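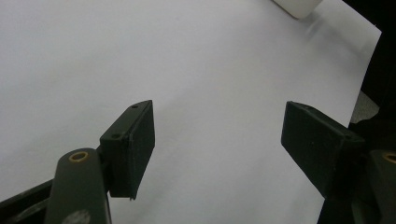

Flitley packing firm asks customers to prove they need the extra paper

Zikia ends automatic wrapping sheets after in-house trial and says the case for them was never made

18 February 2024 – Zikia, the Flitley packing and removals supplier, will stop adding large sheets of plain white paper to every household packing kit it sells. Customers who want the sheets can still order them. Those who don't will no longer pay for them without being asked.

The company has sold the sheets as part of its standard kit for years, on the understanding that a clean, blank sheet spread over a table makes wrapping plates, glasses and ornaments quicker and safer. Staff repeated this to customers and customers repeated it to each other. When the firm went looking for the evidence, it found a paragraph in an old catalogue and not much else.

"I asked three people in the building why we put 40 sheets in the box and got three different answers," said Ekaette Oyelaran, managing director of Zikia. "One of them told me it was to fill the space at the top. I would like to be able to say that was a joke."

The trial

Zikia packed 224 boxes of ordinary kitchen goods at its Flitley unit. Half were packed on a table covered with a sheet of white paper laid flat, and half on the bare tabletop. The same staff did both, using the same wrapping paper and the same tape. Each box was then driven over a set route and unpacked.

Breakages were the same in both groups. Packing times were close enough that the company does not think it can claim a difference, and it is not going to. Staff did say they found small items easier to spot against the white, earring backs and shelf pegs in particular. Zikia accepts that this may be true, but it did not measure it and is wary of putting it on a label.

The company also wishes to be plain about what the trial does not show. It was carried out in one unit, by people who pack for a living, with goods that were mostly from the same two suppliers. It says nothing about how a tired family gets on at midnight with the contents of a loft. Readers who have seen larger claims made for packing products on smaller trials may draw their own conclusions.

What the sheets are good for

Ekaette Ojo, who runs the packing floor, has used the sheets every working day and did not want them dropped from the range altogether.

"They keep a polished table from getting scratched if you're dragging crockery about, and you can write on them," she said. "I lay one out flat, put down what's going in the box and draw round the awkward bits. A blank sheet is handy. I just don't think it's a safety product, and we were more or less selling it as one."

Ms Ojo added that a sheet used flat on a table can be used again as wrapping once the table is cleared, a point missing from Zikia's old instructions, which told customers to begin each room with a new one. That line has been removed. The company can find no reason for it other than the obvious one.

Changes to the kit

The standard household kit will carry on with its boxes, tape, marker and wrapping paper. The 40 plain white sheets become a separate item and the price of the kit drops by the cost of the paper. The words "professional surface protection" will disappear from the packaging once the present stock of 1000 printed sleeves has been used up – the firm considered pulping them and decided that would be a poor way to save paper.

Trade customers are not affected until July. The Narkudance storage centre and the Tijani furniture showroom, which both buy the sheets in bulk, have been told and have kept their orders as they were. Zikia has not asked them why.

No environmental claim is being made for the change. Fewer sheets will be sent to people who did not ask for them, and the company would rather leave it there than put a leaf on the box.

"We expect to sell less paper," said Ms Oyelaran. "If it goes the other way and everyone orders the sheets separately, then I was wrong and they were worth having. I'd want to see a year of orders before I believed either."

Notes for editors

Zikia supplies packing materials to households and small firms in and near Flitley. The written record of the trial, including the breakages, is available from the company's office on request. Ms Oyelaran and Ms Ojo are both available for interview.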